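Cahier de simulation – cellule Drodik, plan de travail cuisine
2023-11-12

Objet : perte de prise et pénétration du plan de travail lors de la dépose. Suite de la fiche ouverte en juin sur la scène Mellthorpe, que j'avais close trop vite.

Symptôme. Pendant la descente finale, l'objet tenu s'enfonce dans le marbre de quelques millimètres, puis le solveur le rejette. Selon les cas, il glisse vers le haut entre les doigts, pivote, ou part hors du plan à une vitesse absurde. Le contrôleur ne voit rien : l'écart de position articulaire reste sous le seuil et l'épisode est enregistré comme réussi si l'objet retombe dans la zone cible. C'est ce dernier point qui m'inquiète le plus, les journaux de succès de la semaine sont à considérer comme faux.

Campagne de nuit : 400 épisodes, graine fixée, même trajectoire nominale, position de départ de l'objet perturbée. Résultats bruts :
– dépose correcte, contrôle de pénétration compris : 287
– le reste : échec, ou faux succès requalifié après relecture
– dont éjection franche hors du plan : 71

Premières hypothèses écartées.

Frottement des doigts. Coefficient augmenté par paliers, aucun effet sur la pénétration. L'éjection devient plus rare mais plus violente. Remis à la valeur d'origine.

Masse de l'objet. Vérifiée dans le fichier de scène, cohérente. L'inertie est calculée à partir du volume, pas de terme négatif, pas d'axe inversé.

Pas de temps. Divisé par deux : la pénétration diminue, sans disparaître. Symptôme atténué, cause intacte. Je ne garde pas ce réglage, il double la durée des campagnes et masque le défaut.

Piste retenue. La géométrie de collision du plan de travail ne coïncide pas avec la géométrie visuelle. Le maillage affiché vient du lot Grasso, la boîte de collision de l'ancienne scène. Lors de la conversion, la boîte a gardé son origine au centre alors que le maillage a la sienne sur la face supérieure. Décalage constaté : 6 mm vers le bas. Le planificateur prend la surface visuelle comme référence de hauteur, y ajoute sa marge de pression, et demande donc une pose sous la surface affichée. Au contact de la boîte, l'impédance continue de pousser. La force monte jusqu'à rupture de la prise.

Vérification. Descente arrêtée manuellement juste avant le contact, affichage des enveloppes de collision en surimpression, puis masqué pour comparer à l'œil nu. Sans la surimpression, rien ne permet de soupçonner le décalage : le rendu est propre, les objets posés semblent à leur place. Les articles statiques sont gelés au chargement, donc ils ne tombent pas et ne révèlent rien. C'est sans doute pour cela que le défaut a tenu depuis juin.
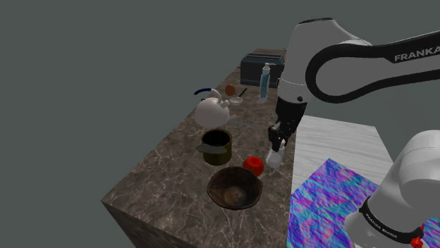
Scène cuisine, enveloppes masquées. Pièce blanche dans la pince, extrémité basse juste au-dessus du marbre.

À noter aussi l'encombrement : la pomme et la casserole verte sont proches du point de dépose, le bol en bois un peu plus loin vers le bord avant. Une pièce éjectée latéralement a de bonnes chances de heurter l'une ou l'autre et de s'arrêter sur le plan, ce qui expliquerait une partie des faux succès. Le couteau, lame dépassant de la casserole, n'a pas de géométrie de collision propre, à corriger en même temps.

Sur le plan de la sécurité : cette trajectoire devait passer sur la cellule réelle de Mesbridge. Transfert suspendu. Une consigne de hauteur fausse avec une raideur verticale élevée, sur un vrai plan de travail, donne au mieux un arrêt réflexe du bras, au pire des doigts tordus. La limite de force côté contrôleur n'était pas activée dans le profil exporté – je l'ai vu seulement en relisant le fichier pour cette fiche.

Corrections faites :
– origine de la boîte de collision recalée sur la face supérieure
– limite d'effort vertical activée dans le profil par défaut
– critère de succès complété : objet encore dans la pince à l'ouverture, pénétration maximale sous le seuil

Reste à faire :
– relancer la campagne complète, même graine
– script de comparaison visuel / collision sur toutes les scènes du lot Grasso
– requalifier les épisodes de la semaine avant tout usage en apprentissage
– collision du couteau

Ne pas réutiliser les anciens exports Mellthorpe tant que le script n'est pas passé dessus.

Entrées récentes
Drodik : dérive du repère outil après recalage
Lot Grasso : textures manquantes à la conversion
Mesbridge : essai de l'arrêt d'urgence, relevé
Mellthorpe : objets gelés au chargement
Profils d'impédance, valeurs par défaut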